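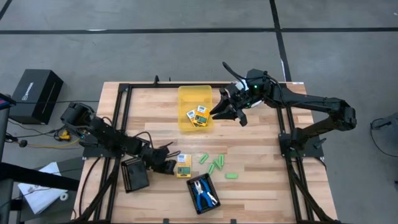
Re: [skirno-users] Cluttered table, how many demos?

Posted to the list, December 2019

> We are teaching a two-arm cell to put parts in a bin by remote
> control. With a clean table, 23 demos were enough. Once we leave
> other things lying on the wood, the arm goes for the wrong one.
> Do we need more demos, or a different way of driving?

We had the same trouble on the Flilska table. What we do now:

1. Leave the clutter in from the first demo. Our yellow bin stays near the top center of the table, with the small green pieces, the black trays and the blue-handled pliers below it.

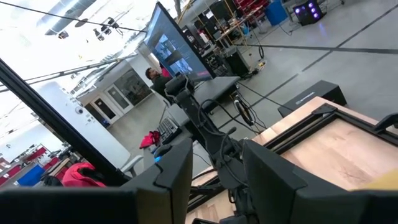

2. Check the wrist view before you record. Ours takes in the monitor and a good part of the room whenever the wrist is tilted. Drive so the fingers point at the table early in the approach, and throw out any demo where they don't.

3. Drive one arm at a time. Park the other one clear of the bin. We lost most of March to demos where both arms were moving and the policy learned to wave the idle one.

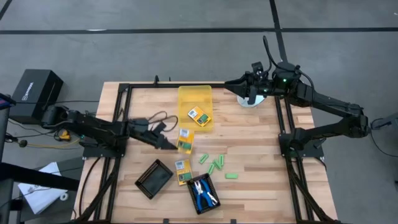
4. Shift the trays between sets. We record 40 demos per set and turn or slide the trays after each. Four sets got us a policy we could leave running.

The Toom replay script skips the first 5 frames of each demo, so hold still before you start moving. I can post our Vendley config if it would help. Which version are you on?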